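**Update, April:** I first posted this after two weeks with the tablecloth. I have now used it for a full season and changed a couple of things below, mostly in the part about washing.

# Pomus printed tablecloth, white with green squares

I bought this cloth for the table we use for snacks and sorting. The old one was plain white cotton and showed every spill. I paid 18 dollars for the Pomus at Oosthuizen, the housewares store. They had a Fomer cloth next to it for 13, but it felt thin and the print was crooked at the hem.

The pattern is a grid of squares with thin double lines in a gray-green. Small curling leaves run between the squares, and most of the squares have something green in the middle, either fruit or leaves. It is busier than I expected from the folded package. After a few days I stopped noticing it. 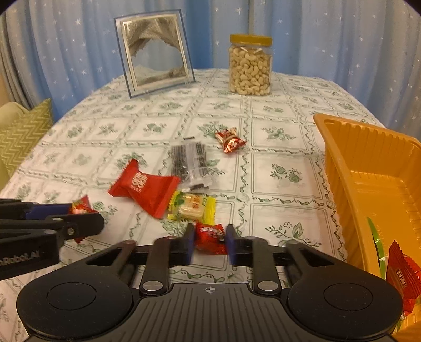 The grid turned out to be useful for lining the cloth up. I set one of the double lines along the table edge and the rest falls straight. With the plain cloth I was always tugging at one corner.

Crumbs shake off easily outside. Tea came out in a normal warm wash. Tomato sauce did not come out the first time and needed a second wash with stain remover. In the first version of this review I said it didn't need ironing. After more washes it does, at least along the fold lines, and I'd plan on five minutes with a medium iron.

The weight is fine for indoors. On the porch it lifts in any wind unless you clip it. 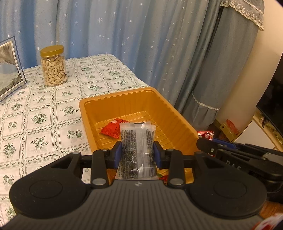 I would avoid putting anything heavy with a rough bottom on it, as the weave can snag. I caught mine on a Takus trivet and it left a short pulled thread near one end. Smooth plastic has given me no trouble. The orange tray with the rolled rim is the one I use for wrapped snacks, and it slides over the cloth without catching. The strong color also looks good against the white background.

The hem is single stitched and has held so far. The green has faded slightly on the side that gets the afternoon sun. I'd buy it again at the same price, but I would get the next size up, because the overhang on mine is short at both ends.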